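4.2 Rules for Wrist-Camera Recording

The recording rules in this section were drafted at the Rorkelura site and revised in May, after operators at Nellano had applied the first version to household textile tasks. They cover 3,748 recorded episodes. The rules address three matters: the state of the workspace before an episode, the conduct of the operator during it, and the conditions under which an episode may be kept, flagged, or withdrawn.

Before each episode, the operator shall confirm that the fingers open and close fully and that the wrist camera is firmly seated. The work surface shall be cleared of items that are not named in the task sheet. Where the object and the surface are close in color, the operator shall record this in the episode log under "low contrast." The entry does not affect acceptance. It allows later users of the data to report results for such episodes separately, as recommended by Semwal and Kovács in their internal review.
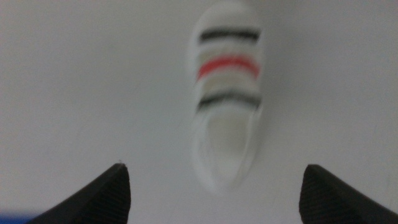
Motion blur requires a separate rule. Under the first version, any episode containing a blurred wrist view could be rejected at the discretion of the reviewer, and practice differed between the two sites. The revised rule states that blur during approach or retreat is not a ground for rejection. An episode is flagged when the object cannot be made out in 11 consecutive frames, and the flag must be confirmed by a second reviewer. Reviewers shall not sharpen, crop, or replace frames at any stage.

Speed limits are set by task family. For soft goods, the limit at the wrist is 220 millimeters per second until the fingers have closed. Operators may move more slowly at any time. A request to raise the limit must be made in writing to the site lead and applies only to the task sheet named in the request.

Figure 4. Wrist-camera view of a striped white object between the open fingers of the gripper.

Withdrawn episodes remain in the archive with their logs and are excluded from the released set. Hanna Bondarchuk and Yaroslav Lytvynenko reviewed the withdrawal records independently, and cases on which they disagreed were referred to Bronwyn Whitcombe for a final decision. The full wording of the rules, together with the log template used at both sites, is given in Appendix B.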